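그리퍼 손목캠 어안렌즈인데 visual odometry가 자꾸 튑니다 (사람 지나갈 때)

핸드헬드 그리퍼로 데이터 모으는 중이고 궤적은 Grello로 뽑고 있어요. 버전 2 씁니다. 캘리브는 Ayala 툴로 했고 reprojection error는 괜찮게 나왔음.

문제는 사람이 렌즈 가까이 들어오는 구간. 포즈가 확 튀고 그 뒤로 계속 밀려요. 1,115 프레임짜리 시퀀스인데 944번 프레임부터 스케일까지 이상해짐. 배경만 보일 땐 멀쩡합니다. 루프 클로저 켜도 꺼도 똑같고요. 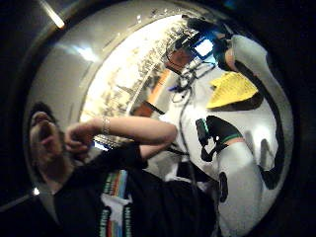
특징점 찍어보면 옷 무늬 쪽에 엄청 몰려있어요. 티셔츠에 무지개 줄무늬 같은 거 있으면 거기 코너를 다 잡아버림. 벽에도 자잘한 낙서 같은 게 많아서 잡힐 건 충분히 있는데 왜 그쪽은 안 쓰는지 모르겠네요. 케이블 늘어진 데도 좀 잡히고.

해본 것
특징점 개수 늘리기 - 옷에만 더 붙음
RANSAC 임계값 낮추기 - 그냥 트래킹이 끊김
원형 마스크 - 아직 안함. 렌즈 테두리 바깥은 어차피 까매서 상관없을줄 알았는데 해야 하나요?

IMU는 달려있는데 시간 동기가 안 맞아서 지금은 꺼놨습니다. 내일 오전까지 궤적 넘겨야 해서 급해요 ㅠㅠ

작성자: 밤샘중인그리퍼

사람 마스킹 하세요. 세그멘테이션 아무거나 돌려서 사람 영역 특징점 버리면 끝.

작성자: pose_graph

마스킹은 당연히 해야 되고 순서대로 적어볼게요. 저도 Wovalgate에서 비슷한 거 돌리다가 며칠 날림.

먼저 원형 마스크부터 넣으세요. 까만 부분은 괜찮은데 테두리 경계선이 문제예요. 밝은 곳이랑 맞닿은 데서 특징점이 생기고 이게 카메라랑 같이 움직이니까 '안 움직였다' 쪽으로 표를 던짐. 경계에서 안쪽으로 약 12픽셀 더 깎아서 마스크 만드세요.

그다음 사람 마스크. 어안 원본에 바로 세그 돌리면 가장자리에서 휘어진 사람은 잘 놓칩니다. 몸이 옆으로 눕고 얼굴이 위로 가 있으면 거의 못 잡아요. 큐브맵으로 펴서 돌리고 마스크만 원본으로 다시 와핑. 머리에 헤드셋 같은 장비 쓴 사람도 머리 쪽이 빠지는 경우 많으니까 마스크 좀 넉넉하게 dilate 하시고요. 늘어진 케이블도 같이 덮이게요.

그리고 그리드별로 특징점 개수 제한. 이거 안하면 대비 센 무늬가 다 먹어버려요. 벽이 안 쓰이는 것도 그래서일 거예요. 응답값 순으로 자르면 티셔츠가 이기니까.

RANSAC은 원래 값으로 돌려놓으세요. 화면 절반이 움직이는 물체면 임계값 문제가 아니라 인라이어 다수가 그쪽으로 넘어간 거라 낮춰봐야 소용없음.

IMU는 시간 오프셋을 추정 변수로 넣고 켜는 게 제일 확실합니다. 스케일 튀는 건 단안이면 마스킹만으로 다 안 잡힐수도 있어요. 당장 급하면 944 직전에서 시퀀스 자르고 앞부분만 먼저 넘기세요.

작성자: 어안은싫어

Grinon으로 갈아타면 되던데요. 설정은 기억 안남. 아 근데 어안 모델 지원하는지는 확인해보셔야 할듯

작성자: ttukttak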